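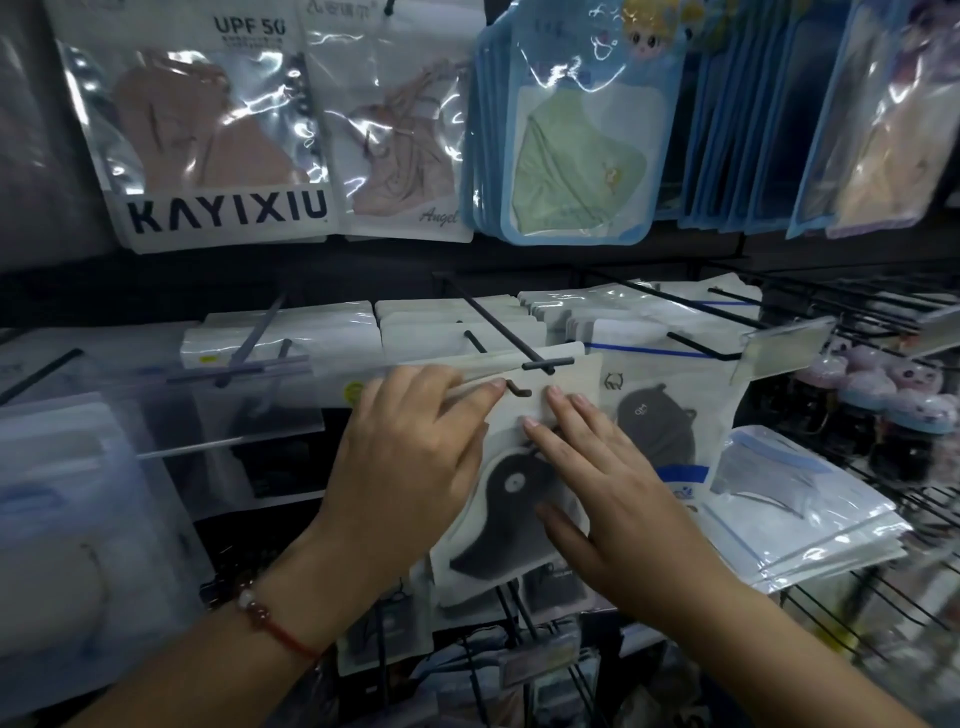 1. Opening and minutes of the last meeting

The meeting opened at 4:10 p.m. in the upstairs room at Worwood. Present were the store operations group, the two shift leads from the sales floor, the training desk, and two guests from Keskin. Apologies were received from the warehouse.

The minutes of the December meeting were accepted with one change. Under item 5, "restocking trial" should read "restocking demonstration." No trial has been agreed to.

2. Report on the visit to Konach

Four members of the group went to the Konach open day. The morning was a talk and a tour of the workshop. The afternoon was given to demonstrations, each lasting 40 minutes with time for questions.

The group watched three of them: box unloading, shelf scanning, and hanging goods. The first two were smooth and well rehearsed. Box unloading was done with cartons all the same size, and the operations group noted that our deliveries do not look like that. Shelf scanning picked up empty spots well on flat shelves. It was not shown on pegs.

The hanging goods demonstration drew the most questions. A two-armed robot took flat packages from a tray and put them on a single hook at chest height. It did this slowly and dropped one package while the group was watching. The presenter stopped the arms, picked the package up, and started again from the tray. The group was told that soft bags are still harder for it than stiff cards, and that a bag behind another bag is harder again.

The floor leads said the demonstration was useful but left out most of what makes the job slow in a store. The hook was empty at the start, there was nothing on either side of it, and all the packages were the same.

3. The work at hand on the peg displays

The training desk went through how the face mask display is handled now, so that Keskin and Konach get the same account of it.

The masks are in thin bags, some clear and some white, and they hang from black metal peg hooks close together. Sizes and prints are mixed. The larger bags hang in the upper row. To set a package straight, a person pinches the top edge with one hand and lays the other hand flat against the front. The hand on the front keeps the bag from swinging while the top is moved along the peg.

Points raised in discussion:

Bags in a tight stack overlap, and the one behind tends to come along with the one in front.

Clear plastic and zipper bags reflect the ceiling lights. Keskin asked whether the lights over the display can be dimmed for a demonstration. The floor leads said no, the display should be shown under normal store lighting.

Price label holders on the rack get knocked. Any machine working there has to leave them where they are.

A customer may reach into the display at any time. Keskin said its standard setup stops the arms when a person comes inside the marked area. The group asked for the size of that area in writing before the open day.

The training desk will write this up as a single page with the steps in order. The floor leads asked that it use the words people use on the floor and leave out terms from the Konach handout.

4. Our own open day

It was agreed to hold a half-day open day for staff and for the other stores in the group. It will be held in Room 2 and on the part of the sales floor next to it, before the store opens to customers.

Keskin will bring one two-armed unit and run it on a peg display set up for the purpose. The display will carry mixed stock, hung at normal spacing, with more than one package on each hook. Keskin asked for one easy hook with stiff cards as a starting point, and this was agreed.

A member of the floor staff will do the same job by hand beside it, at an ordinary pace. The floor leads were clear that this is not a race and should not be announced as one. There will be no clock on the wall and no score sheet.

Jemitz has offered to show its shelf scanning cart. The group accepted, on the condition that it is also shown on a peg section. The operations group will reply to Jemitz.

5. Costs

The quote for moving and insuring the Keskin unit is $841. The amount set aside is $650. Keskin will ask its carrier for a price without the early morning surcharge, with delivery the afternoon before. If the price does not come down, the difference will be taken from the printing line, and the handout will be sent by email only.

Refreshments will come out of the normal staff budget.

6. Questions from staff

The floor leads passed on questions heard on both shifts. Most were about jobs and hours. The operations group repeated that no purchase is planned and that the open day is for looking and asking. It was agreed to say this at the start of the day and to put it in the invitation in the same words.

One question was whether staff can try moving the arms themselves. Keskin said yes, one person at a time, with its technician at the stop button. Sign-up will be at the door.

7. Actions

Training desk: one-page account of the peg display work, sent to Keskin and Konach.
Operations group: reply to Jemitz; draft the invitation.
Keskin: size of the marked area in writing; new carrier price.
Floor leads: choose the mixed stock for the demonstration display and find someone willing to do the hand work.

8. Any other business

The broken hooks on the end rack have been reported twice. Replacements are on order.

The meeting closed at 5:25 p.m. The next meeting will be held in the same room once the carrier price is in.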